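Zikavdale Hall Users' Group
Minutes of the February meeting, 7 p.m.

Item 2. Minutes of the previous meeting
Agreed as a correct record, save that the hire balance should read £218.

Item 3. Tables and cups
The group considered the white table top and the supply of paper cups. Nimal Khan reported that Rakard had quoted £82 for a case of plain white cups. It was agreed to accept the quotation and to stop buying printed ones.

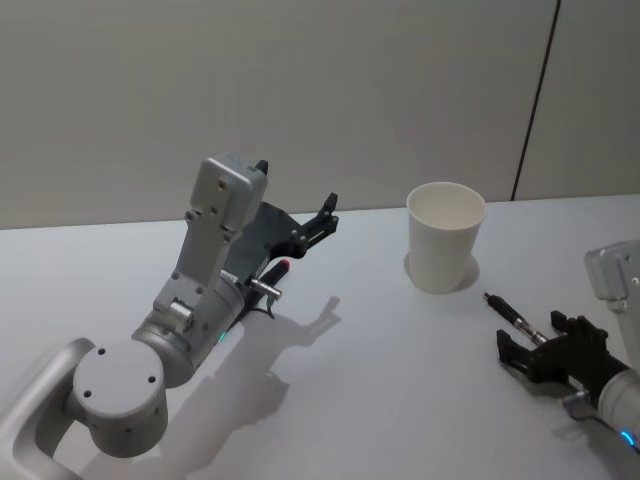
Photo: N. Khan / Plorkilari Newsletter

Members asked that pens and markers be kept away from drinks on the white surface. Red marker had been reported on a table in the Sheikh Room after a previous hire. Hirers are to be reminded in the booking letter that tables must be wiped before keys are returned.
Action: NK to amend the letter.

Item 4. Walls
Repainting in the same light grey was deferred until the next quotation is received.

Item 5. Any other business
None. The meeting closed at 8.20 p.m.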